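Monday, after lunch

Back at the hand-held gripper all morning, and my thumb is killing me! Vija wanted 24 more demos before we retrain, and I got to 11 before I started getting sloppy (I caught myself rushing the approach again – she can always tell from the plots).
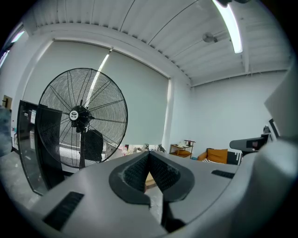 Anyway, the result from Friday holds up so far. The policy trained on 300 slow demos beats the one with everything thrown in, and I really thought it would go the other way. Vija wants to rerun it with a new seed before we say a word to the Skellow people. Fine by me. Thirteen to go, then tea.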